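Sealing a stone countertop - how often, and with what?
Posted by Murali Raju, February 14, 2018

We moved into a house with stone counters in the kitchen and the previous owners left no paperwork. Oil has left a dark spot near the stove and I can't get it out with dish soap. Do I need to seal the whole thing again? One shop quoted me $2,235 to refinish it, which seems like a lot for one stain.

Ajith Kartha
Don't pay that yet. Put a few drops of water on the stone and wait ten minutes. If it darkens, the sealer is worn out. For the oil, mix baking soda and water into a thick paste, spread it over the spot, cover it with plastic wrap and leave it overnight. You may have to do it two times. Let the stone dry fully before you seal - I gave mine two days. 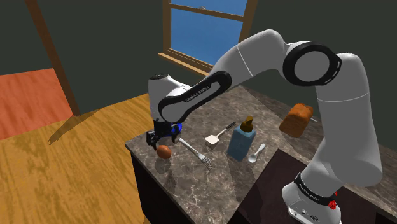 Narayanan Kartha disagrees with the baking soda and says a store-bought poultice powder pulled more oil out of his counter in one night. He also wouldn't use either one on polished marble without trying a hidden corner first.

Mohandas Kaimal
I use Bruvico sealer every September. Works fine. Wipe off the extra or it gets sticky.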